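Home | Journal | Reading Plan | Prayer Requests | Contact

Keeping the Sabbath, Second Try

2025-08-28
by Garba Onyeka

Up at the usual time. Read Exodus 16 before breakfast, the part about the manna, and then read it again at lunch. I have been stuck on that chapter for two weeks and I'm in no hurry to leave it.

What holds me is the order of things. The people are told to rest on the seventh day in chapter 16, and the commandment isn't given at Sinai until chapter 20. So they were keeping a day of rest before they had the law written down. I had never noticed that. I must have read Exodus a dozen times and gone straight past it to get to the thunder and the stone tablets.

Some of them went out on the seventh day anyway to look for manna, and there wasn't any. I understand those people very well. I would have gone out. I would have taken a basket.

Brodie Grimshaw called in the afternoon about the study at Akinola Chapel. He is leading the next part and wanted to know whether I would take the question of which day. I said no at first. We have people in that group who hold to Saturday and people who hold to Sunday, and a few who think Romans 14 settles it and the rest of us should stop talking. The last time it came up, in January, we ran well past the hour and went home sore with each other. I said some things about Colossians 2 that I still think are right, but I said them in a hard way, and I wrote two people afterward to say so. One wrote back.

Brodie said that was a reason for me to do it. I told him I'd pray about it. I did, while washing up, and I have not had an answer I could point to. I think I will say yes.

If I do take it, I want to start with what the day is for and get to the calendar later. Mark 2:27 says the Sabbath was made for man, and not man for the Sabbath. I have heard that verse used to excuse doing nothing about rest at all. It doesn't say that. If a thing was made for me and I leave it on the shelf, I have still turned it down. I wrote that in the notebook and then crossed it out because it sounded like a sermon, and now I have written it again here.

Also looked up Hebrews 4 — "There remaineth therefore a rest to the people of God." My older commentary gives 700 words to that one verse and I did not follow all of them. The writer thinks the rest is wholly future. I read the chapter as meaning both, a rest we come into now by believing and one we haven't come to yet. I'll ask Brodie what he makes of "let us labour therefore to enter into that rest," which seems an odd way to put it until you have tried to keep a day clear and found how much work it takes.

My own first try at keeping one did not go well. I wrote up the rules ahead of time. No mail, no store, no phone after breakfast. By noon I was checking myself against the list like a foreman, and I was short with everyone by supper. I don't think I prayed once without looking at the clock. This time the plan is smaller. Cook the day before, as they did with the double portion. Read one psalm slowly in the morning, probably 92 because it is headed as a song for the Sabbath day. Walk out to Vistovance if the weather holds. After that, nothing is planned, and I'll have to see what I do with it.

I am leaving the phone in the kitchen drawer. I told Brodie so he won't worry.

Supper was soup and the end of the bread. Returned the borrowed concordance to the chapel shelf and put 50 cents in the box for the copies I made. The side door is sticking again.

Prayed for the group by name tonight, including the one who didn't write back. I found that harder than the others and kept at it. Asked for a soft mouth if I am going to be teaching. Psalm 141:3, "Set a watch, O LORD, before my mouth; keep the door of my lips." I copied it onto a card and put it in my Bible at Exodus 16, where I'll be sure to come across it.

Going to bed early. Psalm 4:8, as on most nights.

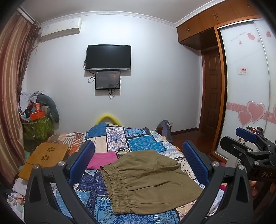
Last updated 2 days after posting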